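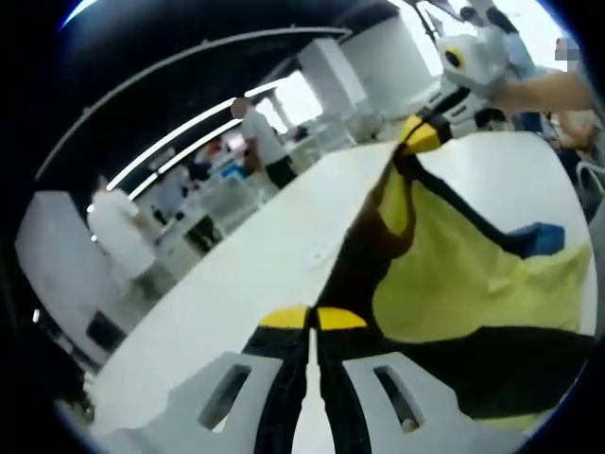

**Hirkville, February**

# Where does yellow come from?

If you are wearing something yellow, have a quick look at it. It probably didn't start out that way. Cotton grows as a creamy white fluff. Most sheep are white, or would be if they kept out of the mud, and no farmer has yet managed to breed a lemon one. Somebody had to put the yellow in, and people have gone to a surprising amount of bother over it.

## Paint sits, dye soaks

Paint is a coat. It lies on top of things, and if you've ever picked at an old windowsill when you were meant to be doing your homework, you'll know that it comes off in flakes.

Dye goes further in. Cloth is made of threads, and threads are made of much thinner hairs called **fibres**. When you put cloth in a dye bath, tiny bits of colour too small to see travel into the fibres and settle down there. If all goes well they stay. If all doesn't go well, they leave in the wash and move in with your dad's white shirts.

## Yellow the old way

For thousands of years, dye came from whatever was growing, crawling or lying about. Yellow was one of the easier colours to get, as plants are full of it. You could use:

- **Weld**, a tall, weedy plant that looks like nothing much and gives a very bright yellow.
- **Onion skins**, the dry brown outsides, which make anything from gold to orange. They do not make your jumper taste of onion. Smell is another matter.
- **Saffron**, the little red threads from inside a crocus flower. You need a ridiculous number of crocuses, so saffron yellow was mostly for rich people, who like things to be ridiculous.

There was a catch. Boil a scarf in plant juice and it may look splendid for a week, then fade to the colour of weak tea. To hold on to the colour, dyers used a helper called a **mordant**. The word comes from a French one meaning "biting". A mordant grips the fibre and grips the dye, a bit like a grown-up crossing the road with a child on each hand.

A common mordant was alum, a white, powdery mineral. Another was stale wee, which dyers also used for cleaning wool. In some towns it was collected in buckets. You may now wish to read something else for a minute.

## Black is worse

You might think black would be simple, but getting a proper deep black out of plants is horribly hard. You tend to end up with a sulky brown or a grey like old school socks. Dyers used oak galls, the small round lumps that grow on oak trees where a wasp has laid an egg, and mixed them with iron. It worked rather well, but too much iron slowly rots the cloth. Some very old tapestries have holes where the dark bits used to be.

## Then a student made a mess

In 1856 a teenager in London was trying to make a medicine out of chemicals that came from coal tar. He failed, and found purple gunk in his glassware instead. Most of us would have washed it up. He tried it on silk, and it stayed purple.

Soon chemists were making reds, blues, blacks and blazing yellows with no plants at all. Almost all the clothes in shops today are coloured with dyes made in factories.

Our nearest is the Eria dyeworks, beside the river Vi, where they can dye up to 4000 T-shirts in a day. Shalini Semwal mixes the colours there. Her recipe for school-jumper yellow is number 533, and she is quite firm that number 532 is "far too mustardy". I have looked at both of them in good light and I can't tell them apart. She was polite about it.

Used dye water can't simply be tipped in the river, by the way. It has to be cleaned first. Rivers in plenty of places have turned odd colours when people didn't bother, and fish have no use for it.

## Try it yourself

Ask an adult to help with the hot bits.

1. Save the dry skins from 2 bags of onions.
2. Put them in an old pan, cover with water and simmer for an hour.
3. Fish out the skins and let the water cool a little.
4. Drop in a bit of damp white wool and warm it gently for another hour.
5. Leave it to cool in the pan overnight, then rinse.

Wear an apron. Your fingers are not wool, but onion dye isn't fussy.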